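About Us

Puncombe Computer Reuse – we take in old desktop computers, fix what can be fixed, and get them back out the door to people who'll use them. That's the short version. Longer version follows, Florencia has been asking for it for months.

Started by Delia Escobar and Leandro Tapia at Leandro's kitchen table. 3 dead towers from a school clearout, one good one by the end of the weekend. Then the school called back. They had 82 more in a basement.

We're on Skernside now, upstairs from the Rovel carpet store. Door's on the side. Ring twice.

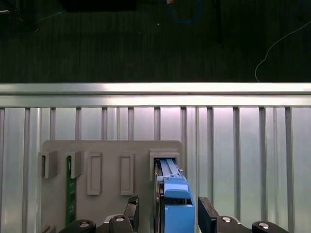 Most of what comes in is office desktops, and most of those have the same few things wrong. Tired hard drive, not enough memory, a lot of dust. So drives are where everybody starts with us. You learn the carriers first – the blue plastic ones with the rails and the latch tab, that sit upright in a slot. Then cables, then power supplies, then boards. Elba Ulloa wrote the bench sheet and it's still the one we use, coffee ring and all.

What we do, quick list
Desktop repair and cleanup
Drive wiping, with a signed slip for each drive
Parts sorting – brackets, caddies, screws, cables, all of it goes in a drawer with a label
Saturday bench class, beginners welcome

What we don't do: printers, phones, anything with a cracked screen. Sorry. Mirani Electronics down the road is good with phones, tell them we sent you.

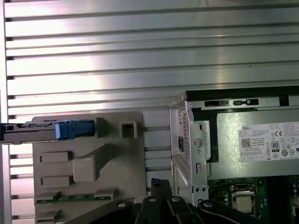 Do I have to take the hard drive out before I drop off my computer?
Leave it in if you like. We pull every drive at intake and wipe it before anything else happens. If you'd rather keep yours, say so at the desk and we'll hand it back to you in a bag.

Cost is the other thing people ask about. Dropping off is free. A finished desktop goes out at whatever you can manage, and for families sent to us by a school it's nothing. The bench class is free too, bring a sweater becuase the heating is not great.

Who's here
Delia Escobar – intake, phones, keys
Leandro Tapia – repairs, and the van
Ha-rang Min – bench class, drive wiping
Florencia Jara – schools and families, this web page
Elba Ulloa – parts drawers. Ask her before you open one

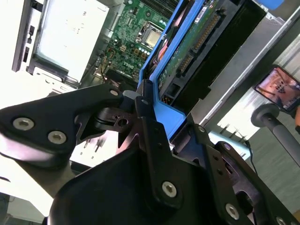 Skernside, February

Big month. Some 200 machines through intake, mostly from one insurance office that was moving out. Ha-rang moved the drive bench so there's more daylight on it, much better for reading labels and looking over connector pins. Class is now 2 groups, morning and afternoon. Morning is full, afternoon has room.

We're still working through the insurance lot. A good number are the same model, makes life easier, one set of spares does the job and a beginner can do the fifth one without looking at the sheet.

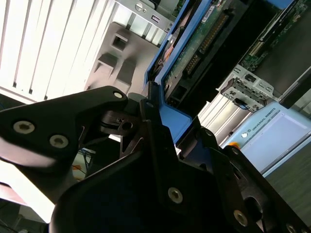 What we're short on is small stuff. Drive caddies in any color, thumbscrews, SATA cables, the little rubber grommets that always go missing. If you've got a box of that in a closet, please bring it over, even if it's a mess. Elba likes sorting. Keyboards we have plenty of, no more keyboards for now.

Want to help out? No experience needed, just turn up to a class and see if you like it. Under 16s need an adult along with them.

Drop-offs any weekday until 5, side door. Heavy load, call ahead and Leandro will come down with the cart. The stairs are steep and the elevator belongs to the carpet people, who are nice about it but it closes when they do.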